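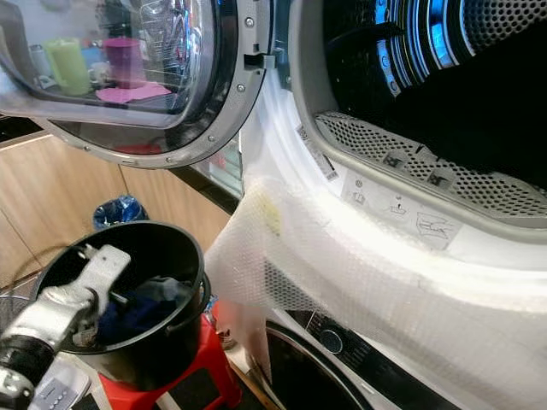 Search this site Search Go

Milent LD-2 Liquid Detergent Dosing Bottle

Posted Saturday, February 24, 2024 by Albertina Correia
Filed under: Laundry > Detergents & Dosing

The Milent LD-2 is a refillable squeeze bottle with a metering chamber on top, intended to replace the ribbed caps that come with liquid detergent. I tested it on front loaders only. On these machines overdosing causes more trouble than underdosing: the drum uses little water, and excess suds cushion the load and extend the rinse. Residue also collects on the cool surfaces up front, mainly the curved glass of the door and the rim around it. With the door swung open, a film on the glass is easy to check for, as clean glass of that shape gives a fair reflection of the room. I used this as a rough check between cycles.

Construction. The bottle is translucent, with a dip tube feeding a chamber above the neck. Squeezing fills the chamber to the height of the tube outlet, and releasing pulls the excess back down. Outlet height is set by turning a collar with 12 detents. The collar is stiff when new and loosens after a week or so of use. Detents are firm enough that I never found it moved by accident.

Accuracy. I weighed repeated doses at the lowest, middle and highest settings. With a thin detergent (Brulberg unscented) the spread was small enough to ignore at all three. With a thick concentrate the chamber overfills on a fast squeeze and drains back slowly – wait a few seconds before pouring. At the lowest setting this matters, because the film left on the chamber wall is a meaningful share of the dose.

Leakage. None with the bottle upright. Laid on its side overnight it wept at the collar. The Begović dosing bottle, which uses a fixed chamber and a printed scale, did not leak in the same position, but its smallest marked dose is too large for a half load in soft water.

Cleaning. The chamber unscrews and rinses out in warm water. The dip tube does not come off the chamber and needs a narrow brush, not supplied. Saadet Kocabaş, who has used hers since January with a powder-based gel, reports clumping at the tube inlet. I did not see this with liquids.

Price is $26, shipped from Cadbridge. Replacement collars are sold separately. The instruction sheet gives doses by load size but says nothing on water hardness, so start from the detergent label.

Recommended for thin liquids. For thick concentrates I would stay with the Begović.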